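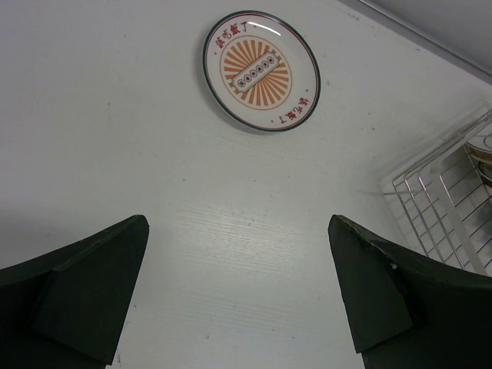

Start Things at Home Animals Weather Ask Us

Sosa Kids > Things at Home > Plates and Dishes

Why does a plate shine?

Touch a ceramic plate with your finger. It feels smooth, almost like glass. This smooth skin is called glaze, and it is really a kind of glass.

A ceramic plate begins as soft clay. The clay comes from the ground. A person or a press gives it a round shape, and then it must dry slowly. If it dries too fast, it can crack.

Next the plate goes into a very hot oven called a kiln. Your oven at home is hot enough for a cake, but a kiln is much hotter. Water boils at 100 degrees Celsius, and a kiln goes many times higher than this. The clay becomes hard and can never be soft again.

After the first firing, many plates get their glaze. Glaze looks like thin paint with powder in it. In the kiln the powder melts and covers the clay. When it cools down, it is shiny.

Where do the pictures come from?

Some pictures are painted by hand with a small brush. Others are printed on a thin sheet, and the sheet is put on the plate like a sticker. The heat of the kiln fixes the colors.

Many plates have colored lines on the rim, and some have writing too. The Chinese words 該吃飯了 mean "It is time to eat." On a round plate the words can follow the curve, so you must turn your head a little to read them!

Try it yourself

Draw a big circle on paper. Make two lines of different colors close to the edge. Put a sun in the middle, with rays which are thin inside and wide outside. Then write along the rim what your family says before dinner. Turn the paper while you write, it is easier.

Contact Sosa Kids | Copyright Sosa | Back to top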